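The fruit bowl that never goes off

Soon-im Seo keeps 98 pieces of artificial fruit in her flat above the market in Pondley, and she can tell you where every one of them came from. I went for an hour and stayed until supper!

Her favourites are the ones with a proper blush. Plain yellow bananas leave her cold, but give her a mango that slides from deep pinkish red into pale cream, with fine red freckles all over, and she'll talk until the kettle boils dry. She likes them best on a plain white table, lying on their sides (as fruit does when you've just tipped out the shopping).

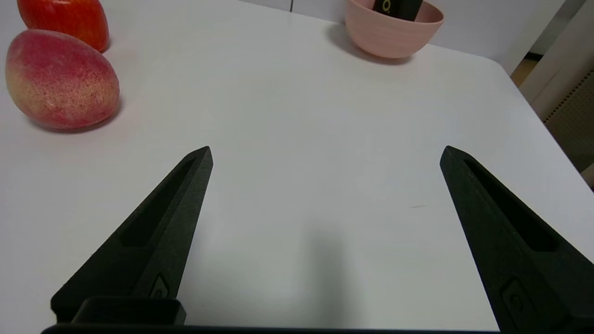

Where to start

Her friend Hyun-seo Ki began with a single pear from a closing-down sale in Cultden and now has a shelf of them. Both suggest buying one good piece before filling a bowl. Look at the colour by a window, and turn it over, as cheap ones are often painted on one side only. Dust with a soft, dry brush.

The two of them are showing their favourites at Grutari, the little gallery on Chae Street, until April.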